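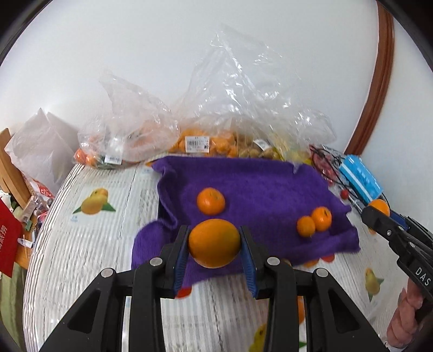

An orange between two blue-padded fingers, over a purple cloth.

Kerbridge pumped storage: the grid connection date moves again

The developer of the Kerbridge pumped storage project has informed local landowners that the grid connection planned for August will not take place this year. The notice, which reached my household on Tuesday, runs to two pages and gives no replacement date. It states that a revised schedule will be issued once the transmission operator has completed a further study of the substation at Minhas.

Readers who have followed this blog will recall that Kerbridge is designed for 200 MW of generating capacity, with an upper reservoir on the ridge and a lower one formed from the old quarry. The connection agreement as first signed covered only 165 MW. The remaining capacity was to be added after the Minhas transformers were replaced. The developer, Trikier, had always described this second step as a formality, and I repeated that description here without questioning it. I should have been more careful.

The difficulty lies in the pumping load. A station of this type exports power for part of the day and draws power for the rest, and the original study examined the export case in much greater detail than the import case. According to the notice, the new study will look at what happens when Kerbridge begins pumping at the same time as the evening wind output from the Fundari ridge falls away. I am told by Teodor Kaczorowski, a retired protection engineer who worked on substations of similar age, that this is a reasonable question and that it ought to have been asked before the tunnel contract was awarded.

Civil works are continuing in the meantime. The access road has been surfaced as far as the quarry gate, and the lower intake structure is under construction. Blasting in the headrace tunnel is restricted to the hours between 9 a.m. and 4 p.m., and residents are to receive notice by text message before each round. My own experience is that the messages arrive, although sometimes after the blast.

The financial position is harder to assess. Trikier holds a capacity contract that requires the station to be available for service within a fixed period, with a grace period of 60 days. If the connection is not ready, the company may ask for an extension on the ground that the delay is outside its control. Rezaul Matubbar, who follows these contracts professionally and kindly read a draft of this post, considers that such a request would probably be granted for the first 165 MW. He is less confident about the remainder. Penalties, if applied, would fall on the developer and would not be passed to customers through the tariff, a point on which several people have written to me.

A separate matter concerns the community benefit fund. Payments into the fund are tied to the first day of commercial operation. The village hall roof and the footbridge repair were both budgeted on the assumption of a first payment this winter. Noreen Lashari raised this at the last public meeting and asked whether Trikier would advance part of the sum. The company's representative, Maham Kakakhel, undertook to give a written answer. None had been published when this post was prepared.

I remain in favor of the project. The region has more wind generation than it can use on many nights, and storage close to the source is a sensible response. The reservoir will hold enough water for 5 hours at full output, sufficient to cover the evening peak on most winter days. My concern is with the manner in which the schedule has been presented. Three dates have now been announced and withdrawn, each time by letter and each time without an opportunity for questions.

The study terms may be inspected at the Minhas library during opening hours. Written comments should be addressed to the project office and marked for the attention of Bushra Mohmand. I intend to send mine this week and will post the reply when it arrives.

Filed under: Energy, Local projects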